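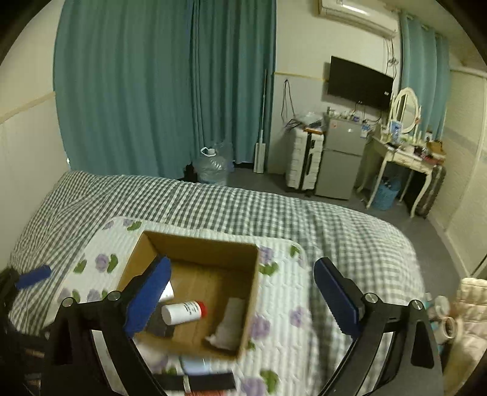

Bedroom check, Rowbotham guest house, Room 7, 9 December 2022

Bedding and small items: I always begin with the bed, as so much ends up there by the time a long stay is over, and I do like to see a room that's been properly lived in! The flowered blanket and the gingham quilt both stay on the list for laundering. The little open box on top still has a bottle with a red cap in it, so please check that every cap is tight before any box gets taped up.

Curtains and floor: OK. They hang right down to the floor, so keep the water jug and any bags a hand's width clear of the hem.

Air conditioner: OK, filter cleaned in October. Filter form 63 is in the Ovatley folder.

TV and cable: Needs attention. The cable on the wall hook wants a proper clip (a Dadent one would do nicely).

Refrigerator: Needs attention. Too much piled on top, dear guests! Please move it all to the closet shelf and leave the back free for air.

Vanity: OK, mirror to be wiped and toiletries gathered into one basket.

Mop: Back to the hall cupboard, please.

Next check: after the laundry comes back from Beselness.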